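Plurero Rooms: progress report to the Odaren Fund
Jun 1, 2021

Prepared by Dalva Mendonça, with corrections from Kelly Vieira, who wanted it shorter.

Where we are

The grant was for making three dull rooms less dull, and two of them are now papered. The third is still magnolia and will stay that way until the damp man has been back. He has promised July without saying which end of it.

You asked at the last review whether the wallpaper was strictly necessary. Jailson Magalhães has asked us the same thing, usually from the top of a ladder. Our answer is still yes. The brief was to get away from white walls, and the paint samples we tried first all looked like a dentist's waiting room, including the one called Dusk.

What went up

We settled on a palm pattern from Clalia after looking at 21 samples, several of them featuring parrots. Dalva Bastos was for the parrots and would like that recorded. The order came to 30 rolls, and two of those came from a different batch and had to go back. Clalia swapped them without a fuss, though the courier left the new ones with a neighbour who was away for the week.

The small bay was the awkward one. It has a left wall, a back wall and a right wall, all close together, and a pattern this size gives you very little mercy at a corner. Jailson hung the back first and worked outwards. Ho-yin Chuang did the measuring and the sighing.

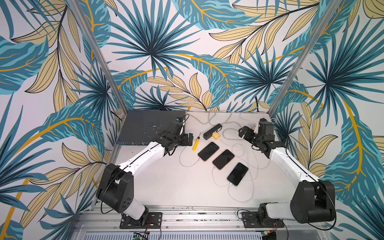 Reading time: 2 minutes

The palm fronds are teal and turquoise with dark centres, and the leaves between them are pale beige with a thin black outline. Kelly calls those the almonds, and the name has stuck. The yellow stems were the part we worried about from the sample, as they looked rather mustardy under the office lights. On a whole wall they are golden and we have stopped worrying. The off-white background is a good neighbour to the light grey-white work surface, so the request for a new top has been withdrawn and you may have that money back, or preferably let us spend it on the third room.

The silver posts at the corners have stayed. We did price up boxing them in. The quote from Yu was 173 pounds for the pair, before paint, and Ho-yin pointed out that aluminium goes with most things.

Still to do

The dark cable down the back wall, near the right rear corner of the table, needs a decision. It can be clipped, covered or ignored, and so far ignored is winning. Kelly would like a strip of trunking papered to match. Jailson would like Kelly to try papering a strip of trunking.

The network switch lives in the back-left corner of the surface, and its scuffed top now looks scruffier than it did against plain white. We looked at a shelf for it and decided against drilling through fronds that had only just gone up. It can stay where it is for this phase.

Offcuts are in the long cupboard, labelled by batch. Please do not let anyone line drawers with them. We will want them the first time somebody backs a trolley into a wall.

Money and next steps

Wallpaper and paste came in under budget. Labour went over by nearly the same amount, all of it corners. The damp survey was never in the original figures, and Dalva Bastos will send the revised sheet separately once she has the invoice.

We would like the next instalment released on the usual terms, with the third room moved to the second phase. If the Fund wants to visit, the small bay is the one to see first - bring your own opinion on the parrots, as Dalva is collecting support.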